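Skunitz craft fair, October

I went over to Skunitz for the autumn craft fair, which I had been meaning to do for a few years. The bus from the station takes 27 minutes and drops you at the bottom of the hill. If you drive, park at the Westa building and walk up. The car park nearer the hall was full when I went past it.

Entry was two euros, paid in coins at a folding table inside the door. You get a paper ticket and a plan of the stalls. The plan was printed before a few people changed places, so the pottery was where the honey should have been and I found the honey by accident.

The main hall is mostly wood and textiles. I spent the longest with Dušan Hrnčiar, who turns bowls from plum and pear. He buys old orchard trees when they come down and lets the wood dry for two years before he touches it. He had one bowl with a crack filled in with pewter, which I liked and could not afford. I bought a butter knife.

Across from him was a weaving demonstration on a floor loom. Vlasta Zeman was making a runner in grey and undyed wool and told us it had 432 warp threads. Threading it had taken most of her week. She let a few children throw the shuttle and then quietly undid their rows once they had gone.

Lunch was soup or sausage. The bean soup was good and the bread was yesterday's. Get there before noon, as the queue went back past the cloakroom by half past twelve and the seats are all in one corridor.

The side rooms upstairs are easy to miss. One had bookbinding, with Detlef Steinbach showing how to sew a small notebook. His bench was set up under the window and there was room for a handful of people to watch at once. Another had secondhand and small things — buttons, lace, old tins, bits of jewellery. Ľubica Charvát looks after that one and is happy to let you rummage. Prices are not marked, so you have to ask.

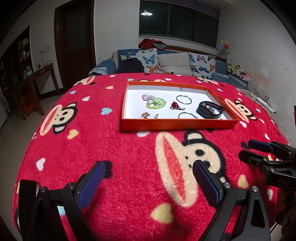
Beaded bracelets and silver bangles in an orange tray, upstairs at Skunitz.

I came away from there with a bag of horn buttons for a cardigan that has been waiting for them since spring.

The talk in the afternoon was on natural dyes, given by Fotini Athanasiadis. She covered walnut, onion skin and madder, and passed round skeins from each pot. It ran over, and the microphone kept dropping out, but she answered every question. Her advice for beginners was to start with onion skins and weigh the wool dry.

The stalls began packing up at four, an hour before the time on the ticket. The last bus down leaves at ten to six from the stop opposite the bakery.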